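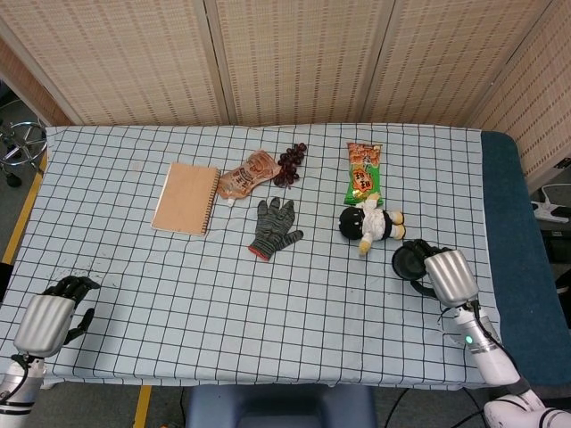

When Two Servers Become One

Games | 30 March 2026

The maintenance page went up on Rodville in the early hours, European time, and stayed up longer than planned. On the alliance chats, which run outside the game, people posted screenshots of the loading bar. Some had set alarms. When the map came back it was larger, and a lot of the names on it were strangers.

Rodville is a server of Zistgate, a browser strategy game in which players build towns, train troops, join alliances and spend a great deal of time watching small timers count down. It was never one of the big titles. It has no phone app worth the name and its graphics haven't changed much since launch. But it has kept a core of players who log in before work and again before bed, and for years Rodville was the server where the most stubborn of them lived.

In February the studio behind the game, Zieliński, announced that Rodville would be merged with Flullberg, a newer and quieter world. Both had been losing players. The announcement was short. It gave a date, a list of what would carry over and what would not, and a link to a support form.

What followed took up most of a month, and very little of it was fighting.

What carries over

In a merge of this type, the studio copies the accounts from two databases into one and places all the towns on a fresh map. It sounds like a clerical job, and for the studio it mostly is. For players it changes nearly everything they have been working on.

Towns in Zistgate sit on fixed plots. A good plot has a river on one side, iron in the hills behind it and friendly neighbors in marching range. Alliances spend months arranging themselves so that no member is more than a few hours from help. A town that is well placed can hold out against an attacker with twice its army, provided the neighbors are awake.

The merge kept buildings, troops and research. It didn't keep positions. Each alliance would be dropped into a sector as a block, with its towns placed by age of account. Old rivers, old chokepoints and the wall of fortified outposts that ran across the middle of Rodville would all disappear.

Stored resources were capped as well. Anything above the cap would be lost, and this started the first wave of activity. Players with full warehouses began spending on whatever they could. Scouts were the favorite, being cheap and quick to train. So for a couple of weeks Rodville had more scouts than anyone had use for, and inboxes filled with reports of towns being looked at by people who had no intention of attacking them.

The other thing that would not carry over was the alliance forum. Each server keeps its own, and Flullberg's was chosen as the base for the new one because its software was more recent. Rodville's would be deleted. Players asked for an archive. The studio replied that private boards could be exported by alliance leaders, one thread at a time.

One long-standing Rodville alliance did it that way. Its members divided the board by year and saved the threads as text. The finished archive runs to 203 pages. A large part of it is attack timing, useless to anyone now: lists of arrival times, coordinates of towns whose owners quit long ago, notes on who could be online at four in the morning. In between are birth announcements, a recipe for pierogi and a long argument over whether catapults should be sent in the first wave or the third. The argument was never settled.

Counting heads

The merged server has a cap on alliance size of 37 members. Rodville's had been higher. Flullberg's was always 37, and the lower number won.

This turned out to be the hardest part of the move for the older server. Every top alliance on Rodville was over the limit, and each had to decide who would stay. There were several ways of doing this and none went smoothly.

The simplest was to rank by points and draw a line. Points are public, so there was no room for dispute over the figures. But points in Zistgate mostly measure buildings, and a player with tall buildings can be one who never sends a soldier anywhere. Alliances that cut by points kept their builders and lost a number of the people who had done their defending.

Others split in half and formed a sister alliance, usually with the same name and a numeral on the end. Wings of this kind are an old habit in the genre, and they work as long as both halves believe they are equal. They seldom do. Within days of the merge, members of second wings were writing to leaders of first wings to ask when a place would open up.

A third group asked for people to step down of their own accord, and more did than expected. Long server lives leave a lot of players who are only there out of loyalty. They keep an account running for the sake of the chat and haven't planned an attack in a year. Given a polite exit, some took it. They left their towns to be absorbed, stayed in the chat and went on commenting on a game they no longer played.

Flullberg had the reverse problem. Its alliances were small, with gaps in the roster, and after years of being left alone its players weren't used to being recruited. Messages arrived from Rodville leaders within an hour of the map opening. Some were well written and offered protection and trade. Others were the same paragraph pasted to every town in the sector, with the wrong town name left in.

Two ways of playing

People who have never played these games tend to assume that one server is much like another. The rules are the same, after all. But servers develop customs, and the customs of Rodville and Flullberg didn't match.

On Rodville, farming was accepted. A large player could raid a small inactive neighbor every day for wood and grain, and the only limit was a loose agreement not to knock down walls. On Flullberg, raiding an alliance member's neighbor without asking first was considered an act of war. Nobody had written it down. New players learned it by being told off.

On Rodville, too, nights were fair game. Landing an attack while the other side slept was ordinary planning. Flullberg's alliances had kept a truce in the small hours for so long that many of their players thought it was a feature of the software.

The first week went about as well as might be imagined. Rodville players woke, raided and went to work. Flullberg players woke to empty granaries. The new public forum filled with complaints, and the replies to the complaints were mostly a link to the rules, which say nothing on either point.

By the second week there were talks. These took place in a shared chat room and were attended by leaders from most of the larger alliances. They were slow, partly because of time zones and partly because several leaders wrote through a translator. The result was a plain document with 2 articles. The first bans raids on towns whose owners have logged in within the last three days. The second sets a quiet period overnight, server time, during which no attack may land. It is unenforceable by the game and is enforced by threat of everyone else's catapults.

Not all alliances signed. Two of the more aggressive Rodville groups refused on the grounds that a war game ought to have war in it, and they have continued as before. They have also become useful to the rest. Former rivals who would never have shared a border on the old map now cooperate against them, and there are joint operations with mixed rosters and spreadsheets in three languages.

The view from the studio

Zieliński has now carried out merges on several worlds, and its notices on the subject have the flat tone of a bus company changing a route. Its public position is that a map with too few players is worse for everyone than a crowded one. The numbers support this as far as they go. Daily logins on the merged world are higher than on the two old ones put together, though a bump is normal after any change and usually fades.

Players are split. The most common complaint concerns the placement by account age, which put veterans at the center of each sector and newer players along the edge, where attacks arrive first. The studio has said it will not move towns by hand. It has handed out free relocation tokens, one to an account, usable once and only inside the same sector. Most were used on the first day, and a fair number of people regret it.

There is also the matter of the name. The merged server was to be given a new one, and a poll was opened. Rodville voters chose Rodville. Flullberg voters chose Flullberg. With more accounts, Rodville won, and the Flullberg side pointed out that many of those accounts hadn't been touched in months. The poll was taken down and the login page now lists the world under a number.

Players on both sides go on using the old names. In chat, "are you Rod or Flull" is a normal first question to a stranger, and the answer decides whether the conversation will be about raids or about trade. A market for grain has opened between the southern sectors, run mainly by Flullberg alliances and bought from mainly by Rodville ones, whose armies eat more than their towns can grow.

The next event on the calendar is the artifact release, when neutral fortresses appear at the center of the map and alliances race to take them. Training queues are full. The alliance with the saved forum has been going back through its pages for the timings it used last time, converting the marching distances to the new map. The question of the catapults has come up again.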